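Unit 2: Cables at the workstation
Instructor: Morenike Aliyu. Lab assistant: Maribeth Pascual.
Room: Humside, bench 9

Read this before the practical. The session runs 60 minutes and you will need a clear stretch of table.

## 2.1 Sorting

Start with whatever is lying on the desk. Find both ends of a cable before you pull on anything. Work the end back through the loops by hand. Pulling on the middle tightens the tangle and puts strain on the point where the cable meets the plug, and most of the failed cables in our spares drawer failed there.

Look at the plugs as you go. A straight plug needs clear space behind the socket. A right-angled one lies closer to the equipment and suits a monitor pushed near a wall. The black cables on the white table are still in a loose coil, with a gray, metal-tipped straight plug at one end and a dark right-angled connector at another.

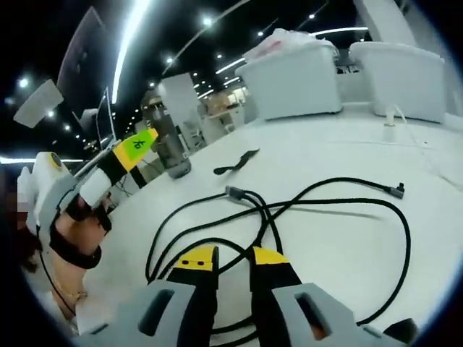 ## 2.2 Coiling

1. Lay the cable out straight and let any twist run out of the free end.
2. Make loops as wide as your hand is long. Do not wrap the cable around your elbow.
3. Turn every other loop under.
4. Fasten with a strap, snug but not tight. Leave the plugs outside the loops.

Keep drinks bottles off the bench while you work, capped or not.

## 2.3 Labeling

Write the label before you put the cable away. Use the Clandix tags from the top drawer, one near each plug. Length goes on the first line and the equipment on the second.

Hand in your sheet to Maribeth before you leave. Reading for Unit 3: Ambrosio handout, page 13.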